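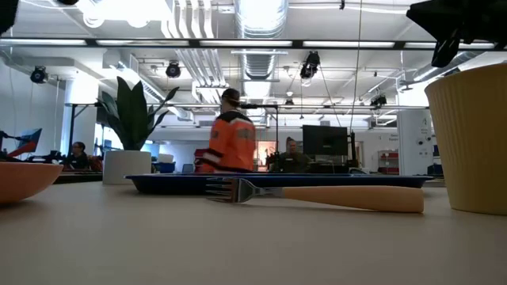 ## Hand-washing forks with glued handles?

Moved into a place with no dishwasher and inherited a set of forks with those fat colored handles. Two have started to wobble where the metal goes in. I soak everything overnight, as my people have always done. Am I killing them?

Posted in Kitchen, 33 views

---

**Answer** (accepted)

Yes, slowly. Water creeps into the joint and the glue gives up. Wash them right after dinner and stand them handle up to dry. For the wobblers, pull the handle, scrape out the old glue, let it dry for a day, then refill with two-part epoxy. I use Virka - slow setting, smells like a tire fire. Check that the label says it's OK for tableware once cured.

---

**Answer**

My Okix set has been through about 400 soaks and is fine. Maybe you bought bad forks.

> *Asker:* I inherited them. It says so up there.

---

**Answer**

Just buy all-metal. Boring, but mine will still be in the drawer in 2070, along with the takeout menus.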